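Gripper fault halts tray tests at Trokasstead workshop

Tabletop robot tests at the Ornico workshop in Trokasstead were stopped for most of February after a gripper failed to release on command, the company said in a note to customers.

The fault showed up during cup handling, a routine job in which the arm works over a small table with a beige tray and a white cup with a smiley face on it. According to the note, the fingers closed normally but stayed shut for up to 4 seconds after the open command was sent. In one run the arm began its return move with the cup still held, and the cup was dragged over the rim of the tray. Nothing broke and no one was hurt.
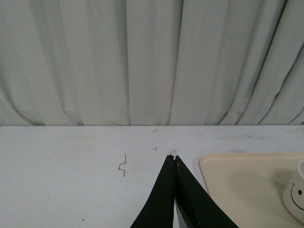 What caused the delay?

A software update changed the order in which messages reached the gripper, so an open command could sit behind a queue of status requests until the queue cleared.

Chie Oda, who runs testing for Ornico, said the problem was missed at first because the log recorded when a command was sent and left out when the fingers moved. "On paper every release was on time," she said. Her team went back through 373 runs and compared the motor current with the command log. The late releases all came after the update.

The operator that afternoon, Lourenço Cardoso, pressed the stop button when the arm started back. The stop worked as designed and cut power to the arm. It also left the fingers clamped, and staff had to open them by hand with a key stored in another room. The note lists that as a separate safety matter.

Ornico has made three changes. The open command now skips the queue. The arm will not start its return move until the gripper reports that it is open. A release key hangs next to every stop button.

Tests started again with the same tray and a mug, at reduced speed. 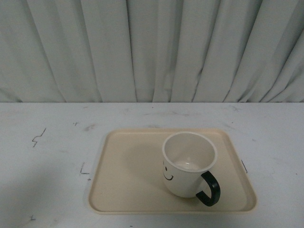 The reduced speed will stay in place until the arm has finished 300 runs in a row without a late release. Oda said a single late release would send the count back to zero.

Agbayani, which supplies the gripper, has been told of the fault and is checking whether other customers installed the same update. Its service manager, Alun Mostyn, said users who have not updated should wait for the next version. Those who have can go back to the earlier one from the maintenance menu.

Customers with questions about the stop button or the release key can contact the Ornico service desk.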